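How do I stop small orders getting mixed up on a shared desk?

Indira Kurian
I sell tea samples from a small office in Storkisville, and I share one desk with a colleague. We post 400 small packets in a month. Twice in January a customer received the wrong tea. We have no budget for shelves. How do you keep your orders apart?

Stelios Michailidis
I had the same trouble with seeds. My advice is to give one cell of the organiser to one customer and never to one product. Write the order number on a paper strip and put it in the cell first.

Around the desk:
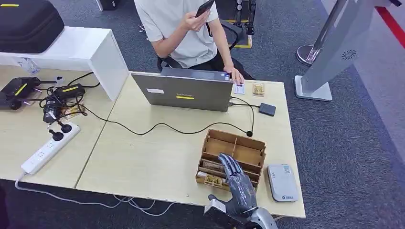
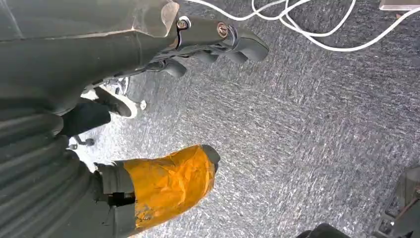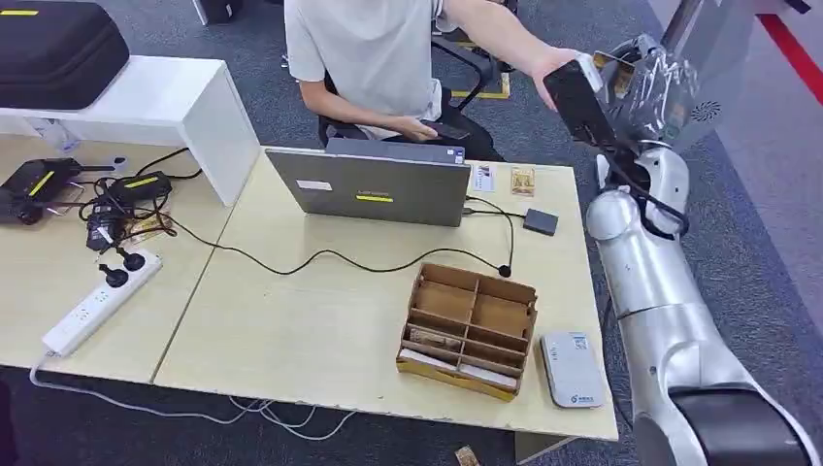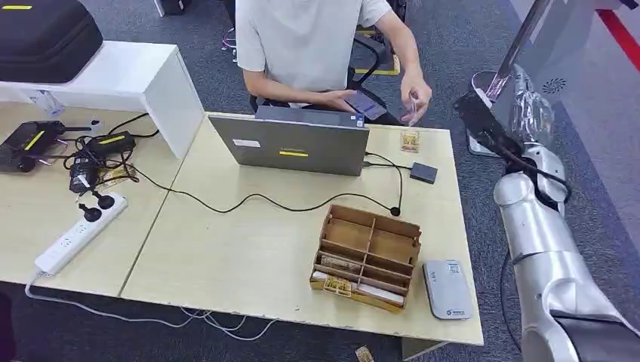 When the cell is full, I do not begin a second one for the same person, I pack at once. I close the packing at 4 in the afternoon, and what comes later waits for the morning. With this I had one mistake in 749 parcels.

Chrysanthi Kyriakidis
Just buy coloured envelopes.

Paraskevi Karamanlidis
Stelios is right about the strip, but please write it with pencil, so you can use it again. I also read the name aloud before I close the parcel. It feels foolish for the first 7 days only.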